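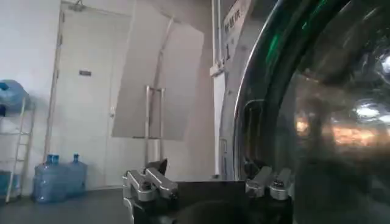

The back room with its white door and dark grey floor. Metal shelving on the left.

I said in February that I would write something once the back room was sorted out. It is now Sep 11, 2020 and the room is about two thirds sorted out, so I'm writing it anyway before I forget what I did.

For anyone who hasn't been to the unit in Joneddale, we have two rooms. The front one has the benches and the kettle and is where people work. The back one is where things go when someone is finished with them but doesn't want to say so. When I took over the keys you could open the door just far enough to get an arm and a shoulder through. I know because that was how I got the extension lead out for the first few weeks.

The room itself is fine. White walls, a floor that doesn't show much dirt, a proper door. It measures 400 cm along the wall with the shelving and a bit less the other way, as there is a pipe and a column on the right-hand side that take up more room than you'd think. You can't put anything flat against the wall there. I tried a cupboard in front of it and had to move it out again the same afternoon.

I started with the floor. I have read a few of those books about tidying and they tell you to go by category, all the paper together, all the tools together. I couldn't do that because I couldn't get to the categories. So I cleared a strip from the door to the far corner, a bit wider than my feet, and put everything from the strip into the front room. Then I made the strip wider. Raíssa Brito, who has the bench nearest the door, was patient about this for four days and then asked how many more there would be. I said two. There were five.

Most of what came out was cardboard. Flattened boxes, boxes inside boxes, boxes kept for the sake of the polystyrene. I took 48 bags and bundles to the tip over the whole job and I'd say more than half of them were packaging. I kept a tally on the back of an envelope as the tip only lets you do so many trips on one permit and I wanted to know if I would have to apply for another. I did. The second permit took nine days to arrive, so there was a gap in the middle when nothing happened except that people started putting things back in the strip.

The shelving was the main purchase. It's a metal rack, thin uprights with rungs, and it stands on the left as you look towards the door. I got it second-hand from Mamani, the shop fitters on the ring road, who were selling off what was left from a job. It cost £158 with delivery, and delivery meant to the kerb. We carried it in pieces. I'd looked at new ones of the same height and they were over twice that, so I'm happy with it, though one of the feet doesn't screw in all the way and I have had to put a folded bit of rubber mat under it. If you lean on that side you can feel it give slightly. I've told people not to lean on it.

I thought for a long time about whether to have shelving with solid shelves or open ones. Solid is better for small things, obviously. But the old unit had solid shelves and every one of them filled up with a layer of screws, pen lids and bits of tape that you never saw until you moved the box in front. With an open rack the small things have to be in a tub or they fall through, so they go in a tub. The tubs are Plurel ones with clip lids. I bought the medium size. I should have bought some of the small size as well, and I will when they have them in again.

Labels took longer than I expected. My first go was handwriting on masking tape, and after a month or so the tape had curled up at the ends and two of the labels were on the floor, so I didn't know which tubs they had come off. Then I used Plotodex, which is a program for making inventory lists. You type in what you have and it gives each thing a line and a place. It is not pretty and the search only works if you spell the thing the same way as the person who typed it in, but it prints a sheet I can pin up, and that's what I wanted. It took me three evenings to enter everything. The list stands at 1546 items, and that's counting a tub of bolts as one item. Raíssa went through it afterwards and found the step stool in there twice, under stool and under steps, so call it one fewer. I haven't taken it out yet as I can't decide which word people will look under.

The white panel leaning to the right of the door is still waiting for a decision. It's too good to throw out and too big to go on the rack. I have offered it to two people. One said yes and then measured their car. For the time being it leans there, and the thin metal stand is in front of it. The stand has two rods and a bar across the top and weighs next to nothing, so it can be shifted with one hand when someone wants to get at the panel, which so far is never.

I did look into fixing the panel flat to a wall. The trouble is that the left wall has the rack, the wall with the door has the door, and the right has the pipe and the column. I could hang it from the ceiling on hooks but I would need to ask the landlord before drilling, and the last time I asked the landlord something (it was about the tap) I had a reply eleven weeks later that was about the bins.

The door was the last thing I dealt with and should have been the first. It used to stick at the bottom, and for months I had blamed the boxes. When the boxes had gone it still stuck. I took it off, planed a couple of millimetres off the lower edge, painted the bare wood and hung it again, which was a two-person job that I did with one person and a pile of books. The round handle is the same one as before. I cleaned it and tightened it and it turns properly now. I would have liked a lever handle, easier with your hands full, but the holes don't match and I didn't want to start filling and drilling again.

While it was off I washed the walls. Sugar soap and warm water, bottom to top so that it doesn't leave runs, then rinse. They came up better than I had hoped and I decided not to paint. There is a patch behind the rack that I didn't scrub as hard as the rest, and you can't see it.

The floor I swept, hoovered, and mopped twice. There were marks near the door from something heavy having been dragged, and those haven't come out. I tried white spirit on one, and a pencil rubber on another, which someone at work swore by. The rubber did a bit. I've stopped there. It's a floor.

What I have learned about how people use a store room is mostly to do with height. Anything between knee and shoulder gets put back. Anything lower gets put on the floor in front of where it should go, and anything higher gets left on the nearest bench with the intention of getting the steps. So I have moved the things we use every day to the middle rungs and put the rest at the top and bottom. The paint is at the bottom as it's heavy. The Christmas lights are at the top. I moved the spare bulbs three times and they are now in the front room in a drawer, where everyone had been looking for them all along.

There's also a rule that anything new going in needs a line on the list first. I keep to it, and Raíssa keeps to it. I've found a fan heater and a bag of curtain rings in there this week without a line, so somebody isn't keeping to it. I have put a note up.

Still to do:
The panel, as above.
Another set of tubs, the small size.
A hook for the broom, which at present lives in the corner and falls over when the door is shut hard.
The foot on the rack. Mamani said they might have a spare if I rang at the end of the month, and I have it written on the calendar.
Decide between stool and steps.

If you lent us anything before the spring and would like it back, let me know what it was and what it looks like. There is a tub of things I couldn't match to a person, with two phone chargers, a good pair of scissors, a bicycle pump and a single walking glove in it. I'll keep it until Christmas and after that the scissors are going on the front bench.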